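**Kamura open day in Flaltgate: who was there?**

*Started by kettle_north, in Events and visits*

---

**kettle_north** wrote:

Hello all. In November I visited the open day of Kamura in Flaltgate, and I promised in the other thread to write some words. English is my third language, so please be patient with me.

The visit was in two parts. First they showed the Oven, which is the name of their hot test room, where the arm joints run day and night. We could look through the glass only. After that we went upstairs to see the simulator, and for me this was the better part of the day. I stayed until 4 and missed my bus.

They let visitors choose a task for the simulated robot. I would like to know what other people thought, especially about the simulator.

---

**dripfeed** wrote:

I was in the morning group. Loved the Oven, could have stood there for hours! The simulator did nothing for me. I drove 161 km and I didn't do that to look at a screen. I can do that at home in my socks.

---

**kettle_north** wrote:

I understand this, but I do not fully agree. The real arms in the Oven only repeat one motion. In the simulator we could ask for something and see how the software plans it. The guide told us they run 2000 trials there before a new grasp is tried on a real machine. I found this honest work, even if it is less nice to look at.

---

**pallet_jack_7** wrote:

With dripfeed on this one. A simulated gripper never has grease on it. At our plant we had a supplier show us a lovely simulation of a packing cell, and the real thing took seven weeks to behave. An open day should show the real thing.

Also, did anyone get a straight answer about Zeng? That's their planning software, as far as I could tell from the handout. Half the staff called it Zeng and the other half just said "the planner".

---

**kettle_north** wrote:

Yes, I asked. Zeng is the planner, it is the same thing. The old name stayed in the menus.

About the grease you are right, and I put the same question to the guide. She answered that they change the friction between the trials, but she did not say by how much, and I was too shy to ask again.

I saved one view from the simulator, they allowed it. 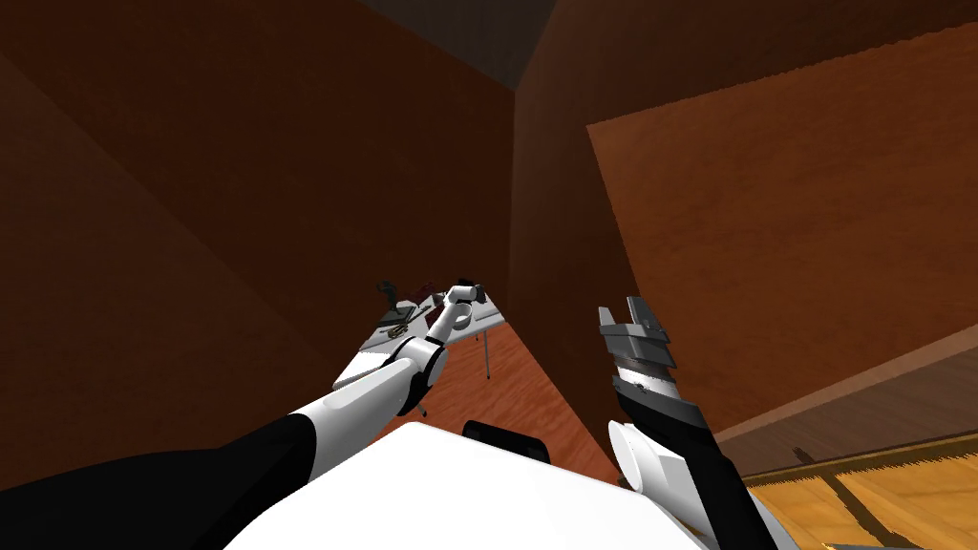
*Last edited by kettle_north, November, 7:42 pm. Reason: added picture, corrected spelling*

The left arm is reaching over the white table, near to the small things there, and the right one is held up with the gripper open. My neighbour in the group asked why the right arm does not help. The guide said that for this task Zeng uses one arm and parks the other. I think it is a pity, because two arms were the reason I had come.

---

**dripfeed** wrote:

OK, that's a better view than we had in the morning. We were shown the whole thing from the side and it was tiny. What's the dark tangle on the table, wire?

---

**kettle_north** wrote:

I am not sure. It could be wire, or scissors. I did not ask, sorry.

---

**pallet_jack_7** wrote:

If it's wire then I'd like to see them pick it up for real. Wire is a nightmare in any colour. I still say simulation is for the office and not for visitors, but the open gripper gives a decent idea of the fingers. Two blocky ones, much like ours.

---

**mossbank** wrote:

I missed the day completely. Is there parking at the Flaltgate site, and do they take kids? Mine is mad for anything with arms.

---

**kettle_north** wrote:

Parking is behind the building, the entrance is narrow. Kids were in my group and they liked the simulator very much, more than the Oven, where it is loud and they cannot see over the rail. Write to the front desk before you go, they keep a list for the next visit.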